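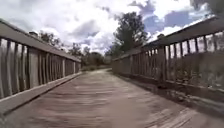
Plank deck and slatted railings on a footbridge, with the path carrying on past the far end.

Nestaren Path Rover: planning your purchase

Footbridges are where a path inspection rover earns its keep, and we love talking about them! Long rows of boards, railings on both sides, posts to check – it's slow work on foot and lovely work for a small wheeled machine.

What to budget for
Rover with front camera and charger
Spare battery (order it with the rover, the lead time is 5 weeks)
Crossboard tyres, softer than the standard set and much kinder on planks
Aloleck mapping software, licensed per rover
One day of training for two people

Before you order
Measure the narrowest gap between railings on your route. The rover is 60 cm wide and likes a bit of room either side. Check the step on to each deck too, and tell us if any has a lip.

Memory holds 1,000 inspection photos, plenty for most rounds.

Want to try one first? Golnar Mahmoudi runs our loan scheme from the Bedine workshop and will happily talk routes for as long as you like. Loans for July are still open.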